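Conard Court

Conard Court is a residential building in the Wiltgate neighborhood, made up of 30 apartments on four floors around a shared garden. It was put up by the developer Hijazi on the site of an old bus garage, and people in the area still call it "the garage" from time to time, fondly enough.

The building is known for its generous layouts. Most homes have 2,000 square feet of floor space, while the two top-floor units run to 3,000 square feet each and open onto wide roof terraces. Kitchens and dining areas were planned as one long room, an arrangement that was still fairly new to Wiltgate and that took a little getting used to for families moving over from the older row houses nearby. 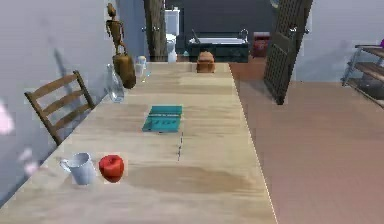
Ghassan Atallah called the open plan "the best thing about living at Conard, and on a noisy evening the worst," and other early residents said much the same in the neighborhood newsletter. Later buyers could ask for a dividing wall, though few did.

The outside is finished in pale brick with deep window openings, a look carried over from Hijazi's earlier and much smaller project, Veltov House. The garden side is the quieter one - bedrooms face it on every floor - and the street side has bay windows that catch the sun until late afternoon. 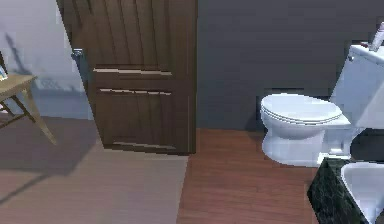
Parking is below ground, with a ramp off the back lane, and there is a bicycle room next to the main stairs. The garden is open to neighbors each November for the planting of spring bulbs, a custom that began with the first residents and has carried on ever since.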